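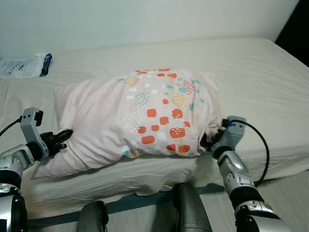 생활환경학과 캡스톤 프로젝트 4조 결과 보고서

소규모 숙소의 침구 교체 주기와 세탁 부담

작성: Lalit Shakya 외 조원 일동
지도: Ingegerd Solheim

1. 주제를 정한 이유

숙소에서 침구를 언제 바꾸는지는 손님이 잘 알 수 없는 부분이다. 하룻밤 묵고 나간 방은 당연히 시트를 간다고 생각하지만, 연박 손님의 방이나 이불 속통, 매트리스 패드까지 가면 기준이 숙소마다 다르다. 우리 조는 처음에 세탁 세제의 잔류량을 주제로 잡았다가 측정 장비를 빌리지 못해 방향을 바꾸었다. 대신 침구를 얼마나 자주 바꾸고, 그 일에 물과 시간이 얼마나 드는지를 조사하기로 했다.

조사 대상은 Jallis, Skaro, Åberg 3곳이다. 모두 객실 수가 적고 상주 직원이 적은 숙소이며, Jallis와 Skaro는 건물 안에 세탁실이 있다. Åberg는 시트와 베갯잇을 세탁업체 Jultar에 맡기고 수건만 직접 빤다.

2. 조사 방법

자료는 세탁 일지와 면담에서 얻었다. 세탁 일지는 8월 한 달분을 받아 옮겨 적었다. 숙소마다 쓰는 양식이 달라서 시트, 베갯잇, 이불 커버, 패드로 항목을 통일했고, 수건과 발매트는 뺐다. 일지에 '침구 일체'라고만 적힌 줄은 담당자에게 다시 물어 나누었고, 답을 듣지 못한 줄은 집계에 넣지 않았다.

면담은 객실 정리를 맡은 직원을 대상으로 했다. 질문은 교체 기준, 한 객실에 걸리는 시간, 가장 번거로운 작업, 버리는 침구의 처리 방법이었다. 녹음은 하지 않고 조원 두 명이 각자 받아 적은 뒤 서로 맞추어 보았다.

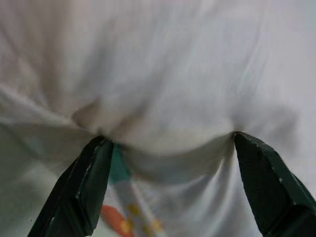
면담에서 시간이 많이 걸린다고 나온 작업은 매트리스 커버 씌우기와 이불 커버 씌우기였다. 고무줄이 들어간 커버는 네 모서리를 맞추는 순서에 따라 걸리는 시간이 달랐다. 대각선으로 마주 보는 모서리부터 끼우는 직원이 있었고, 머리 쪽 두 곳을 먼저 끼우고 발 쪽으로 내려오는 직원도 있었다. 어느 쪽이 빠른지는 매트리스 두께와 커버의 여유분에 따라 답이 갈렸다. 세탁 후 줄어든 커버는 어떤 순서로 해도 오래 걸린다는 점에는 의견이 같았다.

3. 집계 결과

항목을 통일한 뒤 3곳에서 한 달 동안 세탁한 침구는 모두 1,135장이었다. 이 가운데 시트가 503장으로 가장 많았고, 베갯잇과 이불 커버가 뒤를 이었다. 패드는 수가 적었으나 부피가 커서 세탁기를 차지하는 비중은 장수보다 컸다.

교체 기준은 시트와 베갯잇의 경우 세 숙소가 비슷했다. 손님이 바뀌면 반드시 갈고, 연박이면 손님이 요청할 때 간다. 차이는 패드와 베개 속통에서 나타났다. Jallis는 패드를 정해진 날에 한꺼번에 빨고, Skaro는 얼룩이 보일 때만 빤다. Åberg는 기준이 문서로 없고 담당자의 판단에 맡기고 있었다. 베개 속통을 언제 샀는지 기록해 둔 곳은 Jallis뿐이었다.
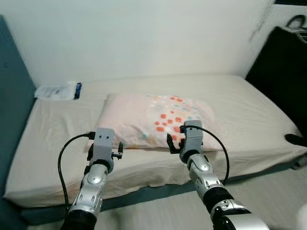
그림. 흰 벽에 붙여 둔 침대와 베개

침대의 배치도 작업 시간에 영향을 주었다. 한쪽이 벽에 닿아 있으면 그쪽 모서리를 끼우기 위해 매트리스를 들거나 침대를 당겨야 한다. Skaro의 직원은 침대를 당기는 일을 줄이려고 벽 쪽 시트를 길게 접어 밀어 넣는다고 했다. 이렇게 하면 손님이 하룻밤 자고 난 뒤 벽 쪽 시트가 먼저 빠진다. 가구 배치를 바꾸면 해결되지만 방이 좁아 통로가 없어지는 객실이 있었다.

물 사용량은 세탁기 설명서에 적힌 표준 코스의 값으로 계산하려 했다. 그런데 두 숙소 모두 헹굼을 한 번 더 하고 있었고, 적게 넣고 돌리는 날도 많아 계산값을 그대로 쓰기 어려웠다. 그래서 양 대신 세탁기를 돌린 횟수를 비교했다. 자체 세탁을 하는 두 숙소 중 Skaro가 장수에 비해 횟수가 많았다. 객실이 나올 때마다 바로 돌리기 때문이다. Jallis는 오전에 모은 것을 오후 2시 이후에 한꺼번에 돌렸다.

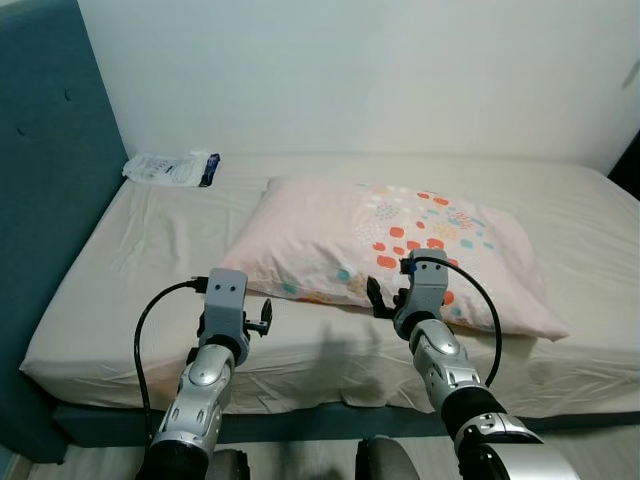
세탁기에 들어가지 않는 부분은 일지에도 남지 않았다. 매트리스, 베개 속통, 소파 쿠션이 그렇고, 천을 씌운 침대 틀도 마찬가지다. 면담한 직원들은 이런 부분을 '눈에 띄면 닦는 곳'이라고 불렀다. 사진의 청록색 헤드보드처럼 천에 단추를 눌러 박은 제품은 단추 둘레가 움푹 들어가 있어 마른걸레로는 먼지를 꺼내기 어렵고, 좁은 청소기 솔을 따로 써야 한다. 매트리스 아래의 같은 색 받침도 천이라면 같은 방법으로 관리해야 한다. 그러나 세 숙소의 점검표에는 헤드보드 항목이 없었다.

4. 제안

첫째, 연박 객실의 교체 기준을 손님이 볼 수 있는 곳에 적어 둔다. 요청이 있을 때만 간다는 사실을 모르는 손님은 요청을 하지 않는다. 둘째, 패드와 베개 속통에 사용 시작 월을 적은 천 라벨을 단다. 조원들이 직접 라벨을 만들어 보니 한 시간에 최대 20개를 꿰맬 수 있었다. 다리미로 붙이는 라벨도 시험했으나 두 번째 세탁에서 모서리가 들떴다. 셋째, 세탁 일지 양식을 항목별로 나누고 패드 칸을 따로 둔다.

제안 내용은 세 숙소에 전달했고, Jallis에서 라벨을 먼저 써 보겠다는 답을 받았다. Åberg는 Jultar의 수거 전표에 이미 항목이 나뉘어 있어 일지를 새로 만들 필요가 없다고 했다.

5. 한계

한 달분의 기록이므로 계절에 따른 차이는 알 수 없다. 8월은 얇은 이불을 쓰는 시기여서 이불 커버의 세탁 부담이 겨울보다 작게 나왔을 가능성이 있다. 손님을 대상으로 한 조사는 하지 못했다. Skaro의 일지에는 빠진 날이 있었고, 그 날은 추정하지 않고 비워 두었다. 통일한 일지 양식과 면담 질문지는 부록에 실었다.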